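Subject: Re: [allotments] Water butts and the August hosepipe rules
From: Lukian Nazarenko

Morning all,

Thanks to everyone who replied off-list. I'll answer the main points further down, under the quoted message.

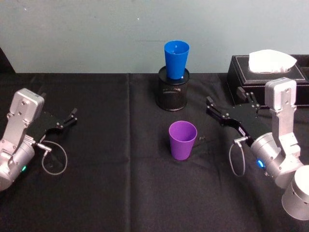
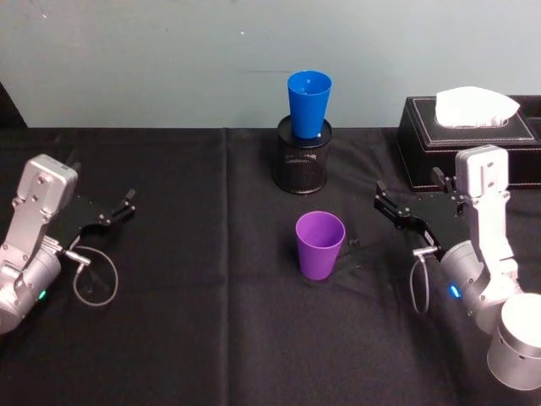
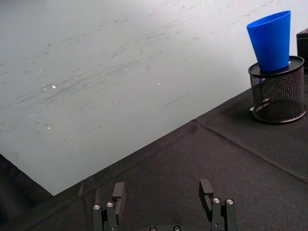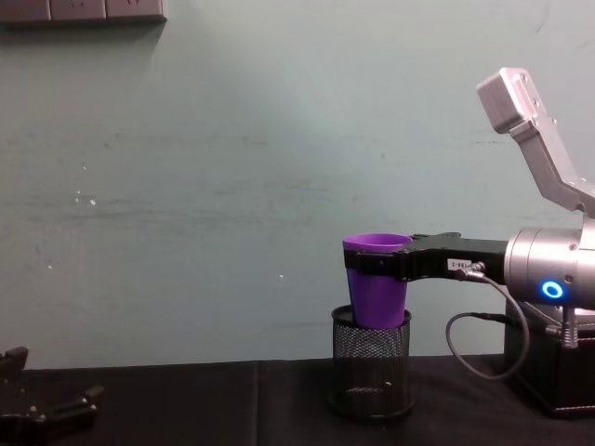 On to the water. The message I'm answering was this one:

> Has anyone worked out what we are meant to do at the Didenko Lane end?
> The standpipe by the lower gate has been slow since June and by 7 in the
> evening there is a queue for it. I have 2 butts off the shed roof but they
> were empty in a fortnight. Is a big tank worth the money, and would the
> site rules allow one? I was told there is a limit but can't find it
> written down anywhere.
> Plot 17

The limit is in the tenancy agreement, on the back page under "Structures". Anything up to 3,000 litres is allowed without asking, provided it stands on your own plot and is no taller than the shed. Over that you have to write to the site office at Breltmont first. I have only known one person do it and they got a yes, but it took all winter.

Whether it's worth the money depends on your roof. A standard shed roof here doesn't catch much in a dry summer, and a large tank with a small roof feeding it will sit mostly empty from May onwards. Before buying anything I would fit guttering to both sides of the shed. Half the plots at the lower end have it on one side only.

If you do want a tank, the farm supplier at Kalley sells second-hand ones that have held fruit juice. Ask what was in it and don't take one if they don't know. Mine cost 72 pounds, plus the tap adaptor. It needs a level base. I used slabs on sharp sand and one corner has still dropped a bit. Cover the sides as well, or it will go green by July. I used old compost bags turned inside out.

The slow standpipe is a separate matter. I took the tap head off and the washer was fine, so I think it's the stopcock in the pit by the hedge, which is stiff and may not be fully open. Please don't force it. The site office has the proper key and has been told.

Somebody asked about leaky hose. I have the Tenduretti kind under the beans, with mulch on top. It works off a butt if the butt is raised on blocks, though the far end of the row gets less than the near end. I turn it on before breakfast and off when I leave for work.

One more thing: the lid from the butt on the corner plot is in my shed. It blew across the path and I picked it up. Come and get it any evening after six.

Lukian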